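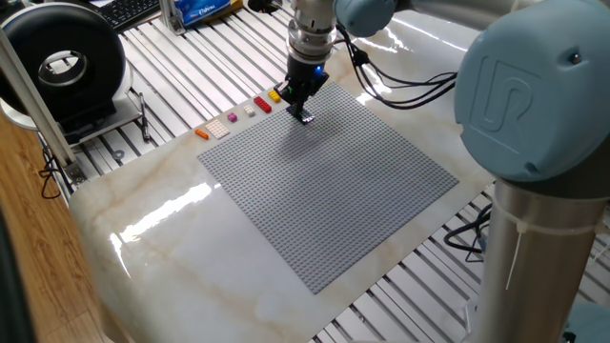

4. Setting up and looking after the brick cell

Home | Manuals | Bilberg bench cell | Downloads | Contact
Filed under: Cell set-up and maintenance

This section covers the desktop brick-placing cell from a cold start to the first placed brick, and the checks that keep it placing straight. It assumes the arm is already mounted, the controller is wired and the safety settings in section 3 have been signed off. If you are moving the cell to another table, go back to section 2 first.

You will need:
- the 4 mm and 5 mm hex keys from the Rulmont drawer
- a lint-free cloth and a spray bottle of plain water
- a steel rule
- the pointed calibration pin
- the cell logbook

CAUTION: Keep hands off the tabletop whenever the program is running, even in reduced speed. Stop the arm before you straighten a brick.

4.1 Preparing the table

1. Power up the controller and release the brakes. Jog the arm clear of the work area and stop it there.
2. Wipe the marble-pattern top with the damp cloth and dry it. Do not use solvent or furniture polish.
3. Wipe the underside of the grey baseplate. Grit under one corner is enough to rock it.
4. Lay the baseplate at its usual angle, using the pencil marks on the set-up sheet. It does not need to be square to the table. The program works in the plate's own coordinates.
5. Press down on each corner in turn. If a corner lifts or clicks, fit new mounting tape under the plate.
6. Blow out the studs with the hand bulb.

NOTE: Overhead light gives strong glare on the glossy top. This makes no difference to the arm, which runs on taught positions, but it can make pale bricks hard to see from the operator's side. Check white pieces from a second angle.

4.2 Loading the brick row

The row runs along one edge of the baseplate, on the strip of tabletop between the plate and the edge of the board. The order of colours has to match the job list loaded on the pendant. The arm does not check colour. If red and yellow are swapped on the table, they will be swapped in the build.

1. Open the job list and read down the colours.
2. Set the pieces out in that order, studs up.
3. Leave room on both sides of every piece for the fingers to come down. The flat plates need the same finger room as the bricks.
4. Sight along the row. A piece that sits at a slight angle will usually be squared up as the fingers close. Straighten anything worse by hand.
5. Jog the gripper over the last piece in the row and confirm it can reach without the cables pulling tight.

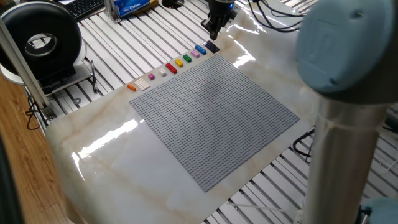 Figure 4-2. Row set out along the edge of the baseplate, with the gripper at the end of the row.

If the job uses fewer pieces than the row has room for, fill from the start of the list and delete the unused entries. Leaving a gap on the table with a live entry on the list will send the gripper down on nothing and raise fault 107 (no part detected).

4.3 Teaching the baseplate

Teach the plate every time it is lifted, and after any bump to the table. The routine is called Jirko on the pendant menu, after the first cell it was written for.

1. Fit the calibration pin between the fingers and close the gripper at low force.
2. Select Jirko and choose New plane.
3. Set the jog speed to 70 mm/s or less.
4. Bring the pin down to the corner stud nearest the start of the row. Stop when a slip of paper just drags under the tip. Press Record.
5. Repeat at the next corner along the same edge, then at the corner diagonally across from the first.
6. Check the error shown on screen. Accept it if it is in the green band. If it is amber, repeat step 5. If it is red, start again from step 2 and check that the pin has not slipped.
7. Remove the pin and put it back in its tube.

CAUTION: Do not teach with a brick in the gripper in place of the pin. The height will be wrong by the thickness of the brick, and the first placement will be driven into the plate.

4.4 Checking the base and the cables

Most placing errors that get reported as gripper faults come from something loose further back. Eliécer Rengifo traced a run of crooked placements on the Osagie cell to one base bolt that could be turned by hand, after two sets of finger pads had been changed for no reason. Start at the floor and work up.

1. Push on each corner of the table. There should be no rocking.
2. Check the table frame joints with the 5 mm key.
3. Check the base mounting bolts against the torque values in section 2.
4. Follow the cables from the base to the gripper. Look for flattened spots, rubbed jackets and ties that have worked along the arm.
5. Move each joint slowly through its working range and watch the slack.
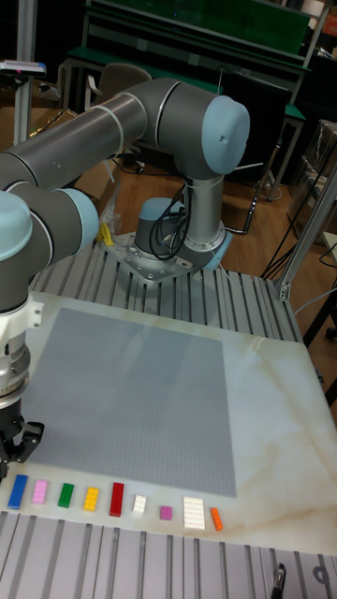

Clearance is checked with the arm stretched out over the row, where the load on the base is greatest. Stand on the base side so that you can see the whole reach at once. The arm's mounting plate is bolted straight to the slotted table, so any movement there is multiplied by the time it gets to the fingers. Hold the arm still with the fingers open and pointing down over the tabletop, as it is here, and press lightly on the edge of the mounting plate. If the finger tips shift, the plate or the table is loose. Keep bags, packaging and spare parts off the slots near the base – anything left there can end up in the cable loop.

4.5 First placement

Run the first brick of every session in single-step mode with one hand on the pendant stop.

1. Load the job and set speed to the lowest setting.
2. Step to Pick. Confirm that the fingers close on the sides of the brick and the gripper light is blue.
3. Step to Travel. The brick should lift clear and hold level. Travel height is set to 300 mm above the plate and should not be lowered.
4. Step to Approach. The brick comes down and pauses just above the studs.
5. Look at the brick from two sides. Its edges should run parallel to the lines of studs.
6. Step to Press. The arm pushes down and the fingers open.
7. Try the brick with a fingertip after the arm has moved away and stopped. It should not rock.

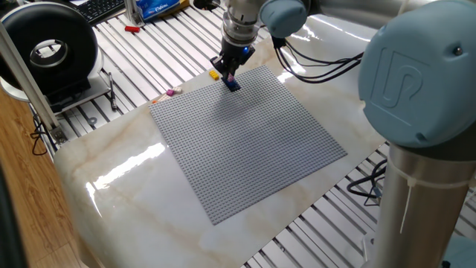

4.6 If a brick does not seat

Brick sits high on one side: the plane is tilted. Re-teach the plate (4.3).

Brick is turned slightly: check the finger pads for wear and the gripper mounting screws for play. If both are good, adjust the rotation offset in small steps.

Brick lands a full stud out: the wrong corner was taught first. Re-teach.

Brick comes back up with the fingers: the pads are dirty or the release delay is too short. Clean the pads before changing the delay.

Fault 107 with a brick in the fingers: grip width is set for a different part. Correct the width in the job list and clear the fault.

4.7 Routine care

Daily: wipe the top, blow out the studs, look over the cables.

Weekly: check the gripper screws and clean the pads with water.

Every 2,000 placements: fit new finger pads, re-teach the plate, reset the counter and enter the work in the logbook.

Trim cable ties flush when you replace them. Long tails do no harm in normal running, but they catch on sleeves when the arm is being cleaned.

Changes to travel height, press force or the safety planes go through Ilham Tazi and are written in the logbook with the old value beside the new one.

Previous: 3. Safety settings | Next: 5. Job lists | Back to contents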